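Service > Anleitungen > Wohntextilien > Kissen und Bezüge > Abschnitt 4

Diese Website verwendet Cookies. Mit dem Weitersurfen stimmen Sie der Nutzung zu. OK | Einstellungen

Sindska Kissenset – Aufbau- und Pflegeanleitung
Abschnitt 4: Beziehen, Aufschütteln, Hinlegen

Gilt für Füllkissen Hekton (alle Größen) und Bezüge der Reihen Urrutia und Ziken. Stand 17. Mai. Ältere Beileger bitte wegwerfen, da stimmt die Reihenfolge nicht mehr.

4.1 Vor dem Beziehen

1. Folie aufreißen, nicht schneiden. Wer schneidet, erwischt das Inlett.
2. Füllkissen rausnehmen, flach hinlegen, liegen lassen. Mindestens 28 Minuten. Das Kissen kommt vakuumiert und braucht Luft.
3. In der Zeit den Bezug auf links drehen und Fadenreste abzupfen.
4. Etikett suchen. Sitzt innen an der Naht, kurze Seite. Artikelnummer muss mit 541 anfangen, sonst ist es ein Bezug aus der alten Serie (andere Öffnung, siehe 4.3).
5. Neue Bezüge einmal vorwaschen, vor allem die dunklen.

Hinweis: Leichter Geruch nach dem Auspacken ist normal. Fenster auf, fertig.

Achtung: Folie sofort weg. Kinder, Haustiere – Erstickungsgefahr.

4.2 Bezug aufziehen (Hotelverschluss)

1. Bezug bleibt auf links. Beide Hände rein, bis ganz in die hinteren Ecken.
2. Durch den Stoff die zwei Ecken vom Füllkissen greifen. Fest.
3. Bezug über das Kissen stülpen und dabei umdrehen. Nicht ziehen wie an einem Sack, lieber in kurzen Stücken nachschieben.
4. An der offenen Seite anfassen, kräftig schütteln. Drei, vier mal reicht.
5. Einschlag über die Kissenkante legen. Glatt streichen.
6. Ecken kontrollieren. Eine leere Ecke steht als schlaffer Zipfel ab, da fehlt Füllung. Von aussen mit zwei Fingern nachdrücken oder nochmal rein mit der Hand.

Klappt es nicht: Meist ist das Kissen im Bezug verdreht. Raus, neu anfangen. Geht schneller als herumzuppeln.

Hinweis: Der Bezug ist absichtlich knapp geschnitten. Nach der ersten Wäsche sitzt er noch etwas enger. Das gibt sich nach ein paar Nächten.

4.3 Bezug mit Reißverschluss (alte Serie)

1. Reißverschluss ganz auf. Wirklich ganz.
2. Kissen der Länge nach falten, einschieben, drinnen aufklappen.
3. Ecken füllen wie in 4.2, Schritt 6.
4. Zumachen, dabei mit der freien Hand das Inlett vom Schlitten weghalten.

Achtung: Hakt der Schlitten, nicht reißen. Zwei Zentimeter zurück, Stoff rausziehen, weiter. Ausgerissene Zähne sind kein Garantiefall.

4.4 Waschen

– Bezug: auf links, mit ähnlichen Farben. Temperatur laut Etikett.
– Füllkissen: einzeln, nie zwei in eine Trommel.
– Kein Weichspüler. Die Fasern verkleben sonst, und das Kissen wird klumpig.
– Kochwäsche bei 92 Grad nur für die weißen Bezüge ohne Druck. Bedruckte Ware bleicht dabei aus, auch wenn es beim ersten Mal noch gut aussieht.
– Trockner: niedrige Stufe, zwei saubere Tennisbälle dazu. Zwischendurch anhalten und das Kissen wenden.
– Das Kissen muss auch in der Mitte trocken sein bevor der Bezug drüberkommt. Im Zweifel noch einen Durchgang.

Hinweis: Bügeln geht, von links. Muss aber nicht sein.

4.5 Aufschütteln und hinlegen

1. Kissen an einer Schmalseite packen. Hängen lassen, kurz rütteln, damit die Füllung nach unten rutscht.
2. Umdrehen, andere Seite genauso.
3. Flach hinlegen und mit beiden Händen von außen zur Mitte stauchen. Nicht mit der Faust in die Mitte schlagen, das drückt nur eine Kuhle rein.
4. Falten rausstreichen, Öffnung nach hinten oder nach unten.

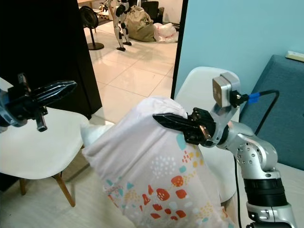 Bedruckte Bezüge verzeihen beim Hinlegen mehr als einfarbige. Kleine Knitter gehen im Muster unter, auf glattem Weiß sieht man jede Falte. Bei einem blassen, rosig-weißen Grund mit Blättern, Punktgruppen und Dreiecken in Petrol, Orangerot und Senfgelb reicht es deshalb, die Ecken zu richten und einmal drüberzustreichen. Nur oben, wo das Kissen gegriffen wird, schiebt sich der Stoff zu weichen Falten zusammen, da nach dem Ablegen nochmal mit der flachen Hand drüber. Und wer das Petrol im Raum wiederholen will, liegt mit einem blaugrünen Polstersofa wie hier richtig, weiße Schalenstühle daneben stören nicht.

Hinweis: Zum Ablegen eine glatte, saubere Fläche nehmen. Raue Kanten ziehen Fäden. Gezogene Fäden nie abschneiden, mit einer stumpfen Nadel nach innen holen.

Achtung: Kissen nicht auf Heizkörper oder neben Kerzen ablegen. Auch nicht kurz.

4.6 Lagern

1. Nur trocken und sauber einlagern.
2. Baumwollsack oder alter Bezug, keine Plastiktüte.
3. Nichts Schweres drauf. Nach dem Winter, spätestens im Januar wenn die Gäste weg sind, einmal auslüften und dann erst weg damit.
4. Vor dem nächsten Gebrauch wieder aufschütteln, siehe 4.5.

Ersatzbezüge: Bestellschein auf Seite 13. Bitte Größe und Reihe (Urrutia oder Ziken) angeben, sonst können wir nicht liefren.

Weitere Anleitungen
Abschnitt 3: Lieferumfang prüfen
Abschnitt 5: Flecken auf bedruckten Bezügen
Hekton Füllkissen: Füllung nachstopfen
Ziken Tagesdecke: Waschen und Zusammenlegen
Urrutia Bezüge: Größentabelle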